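Teaching the hand first: a talk with the Pillden student robotics club

The room where the Pillden club meets is on the second floor of the technical school in Jinville, and it is used for other lessons until three in the afternoon. After this hour it belongs to the students. I came at half past three in March, and the work had already started on the floor.

The club has one project this year, with the name Saarela. The students want a robot with two arms to put a kitchen in order after a meal: close the boxes, stack them, put them away. Before a robot can do it, people must show the movements many times, and for this the students use grippers which they hold in their own hands.

"We thought the showing would be one week of work," the team leader told me. She is in her last year and has been in the club since her first. "We planned 3,000 demonstrations. At Christmas we had 545, and of these we kept 276. The others were too fast, or a finger went out of the view, or the person stopped in the middle to talk."

I asked if it was a disappointment. She thought for a moment and said that it was more a question of the calendar. The regional competition in Bullitz is in May, and the rules ask for a task with at least two objects and two hands. The club had already written in its application that the task would be food containers.

Containers with latches are a difficult choice, the students admit. The plastic is half transparent, so the edges are hard to find for the computer, and the walls are smooth. One pair of fingers must keep the box in its place while the other works on the lid.

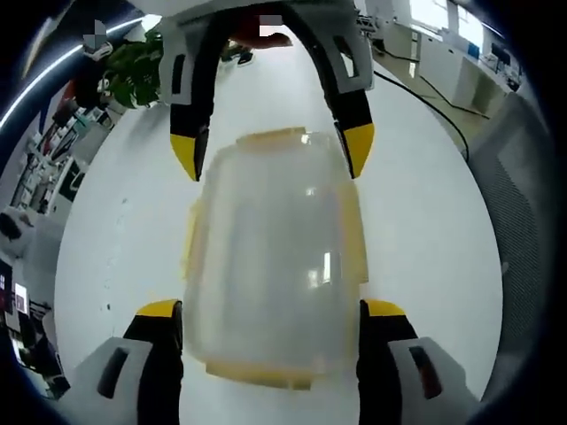
The team leader added that the beginners always squeeze too hard, and that she prefers to let them make this mistake for a whole afternoon before she says anything. "If I correct them in the first minute, they look at me and not at the box," she said. "After fifty times they feel it in the wrist."

The youngest member, who is fifteen, does not agree completely. He would have liked to get the advice earlier — his first afternoon gave only four recordings which could be used. Now he is the one who checks the files of the others, and they say he is strict.

What happens with the recordings is done at night, on a computer the school lends them. The last training used 409 demonstrations. The robot arm closed one latch from four, and then pushed the box off the table. They have the video of it and they showed it to me twice.

"For me it was a good night," said the student who writes the software. "Before, it did not come to the latch at all."

In April the club will move to smaller boxes, and they are looking for a second person who can stay after six. The key must be returned at seven.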